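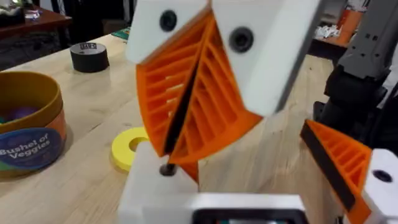
Light wooden tabletop, Skokivstead set.

Nolix Tabletop Collection: README

Overview
The Nolix Tabletop Collection documents everyday work at household tables: setting out, sorting, wiping down and putting away. It was prepared by the Abou Jaoude study group for use in teaching and research on domestic interiors. The present release contains 1690 images in 15 folders.

Contents
Each folder covers one table and is named for the site at which the table stands. Two sites are represented, Skokivstead and Orkari. Every folder includes an index file listing the image name, the surface type, the activity and the lighting entry. Surface type is recorded as wood, stone, laminate or cloth – no finer distinction is made between kinds of wood.

Activity labels
The activity field takes one of four values: setting, sorting, cleaning or clearing. An image receives the label of the session to which it belongs, whether or not the activity can be recognized in that single image. Users who need labels for individual images should prepare their own.

Known limitations
Wooden tables make up the larger share of the collection. The 3 Orkari folders hold fewer than 100 images each and should not be used alone for comparison between sites. Lighting entries were made by hand and are missing for part of the August sessions. Objects near the camera may hide much of the surface.

Changes in this release
Duplicate entries were removed from the index files. The surface type "board" was merged into "wood" – earlier index files are not compatible with this version.

Use
The collection may be used for noncommercial study. Publications should cite it by its full name and state the release used. Corrections to the index files should give the folder name and the image name.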